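Aug 27, 2004

Staffing data notebook, Fadisberg municipal vacancies

Back on the vacancy list this morning with a big pot of coffee, and I am happy to say the master sheet finally opens without complaining. The city sent over the new roster of posts last night (thank you, whoever remembered to save it as plain text this time!) and it shows 2183 sanctioned posts across all departments. Our February copy was shorter, mostly on account of the water office, which used to keep its meter readers on a separate list and has now folded them in with everybody else.

I started with Lindley ward, as I always seem to, and matched names of posts against the old grade codes. Junior clerk and assistant clerk are still being used for the same job in the Lindley office and for two different jobs in Deseo, so please don't merge them, however tempting it looks late in the afternoon. I have put a star next to each one I wasn't sure of.
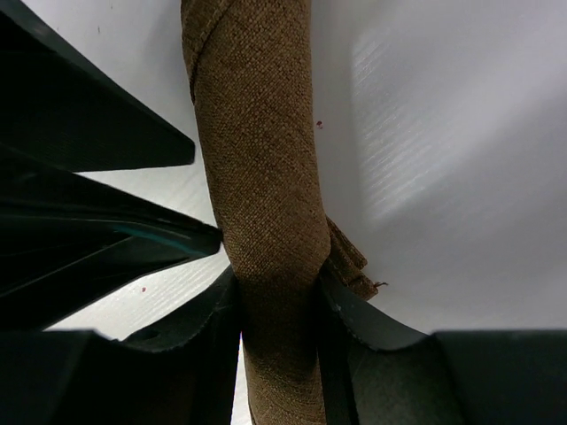
Rolled cloth, coarse tan weave, close up.

Deseo itself was pleasant going. It has 24 posts marked vacant, and 3 of those carry a retirement date later than the date of the list, which can't be right for a vacant post. My guess is that somebody typed the notice date in the wrong column. I have left them as they came and written the question on the yellow sheet, along with the older one over the sanitation inspectors and whether they belong to health or to public works.
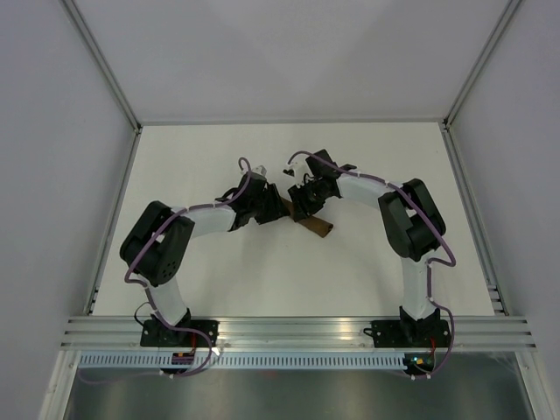

Belhaj took the rest of the day. The form from that office runs to 59 rows and the pay column is in the old bands all the way down, so I converted the first page by hand with the table taped inside the back cover of this book, and then tried the script on the same page to compare. They agree except for the drivers, where the script drops the night allowance. I'd rather fix that before running the remainder, so Belhaj stays out of the totals for now.

To do: drivers' allowance in the script, ask for the Deseo dates again, new toner. Also find the Lindley grade memo, last seen under the big stapler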